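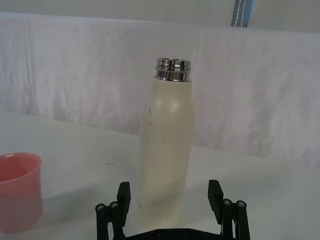
Subject: Re: Caldeira over-ears or wait for the new ones?
Date: 2025-04-07

Hello all,

I meant to answer this over the weekend and then spent most of it listening to records, so I suppose I was doing research!

On the list someone wrote:
> I've narrowed it down to the Caldeira over-ears or the Melley
> pair. Mostly for listening at home in the evening, some train
> rides. I wear glasses. Does anyone have both? And is it silly
> to buy now if a new Caldeira is coming in December?

I do have both (my wallet is still sulking), and I've had the Caldeiras on my head nearly every night this winter. They're lovely for voices and acoustic guitar, warm without getting muddy, and the bass stays put unless the recording really asks for it. The Melleys are livelier up top. For the first few days I thought they were the better pair, and then I noticed I kept taking them off after an hour or so to give my ears a rest.

With glasses, I'd say Caldeira again. The pads are softer and they don't press the arms of my frames into my head the way the Melleys do. You lose a touch of bass where the seal breaks, but I stopped hearing it pretty quickly.

The train is another story. Noise canceling on the Caldeiras is only fair — it takes the rumble down, but you'll still hear every phone call in the car. The Melleys are a good step ahead there, and they fold up small, too. If "some train rides" means every day, that might change my answer.

One more thing on the Caldeiras: skip the cable in the box, it's stiff and it rubs against your collar. I use a cheap Clemeo one, 8 feet long, and it reaches from the Tralen amp to the couch with enough slack that the dog can walk under it.

As for December, I wouldn't wait. That's a lot of evenings without music, and first batches can be fussy anyway. Try them on with your glasses before you pay, if there's a shop near you that will let you.

Happy listening, and do tell us which ones you bring home!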